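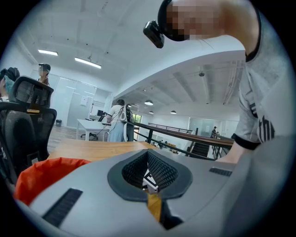

Shared Tables: Project Report
Rekha Poduval and Muthu Kamath, 9 October 2022

Our question was modest: why does everyone end up at the wooden table when the room also has a white desk with a perfectly good swivel chair? We kept a log for 12 sessions. People leaned on the table, stood over it and left their bags against it. The desk mostly got walked past. Saranya Rodrigues blamed the lighting. Muthu blamed the desk. Our proposal to swap the two is with Lakshmi Raju, who has asked for a floor plan.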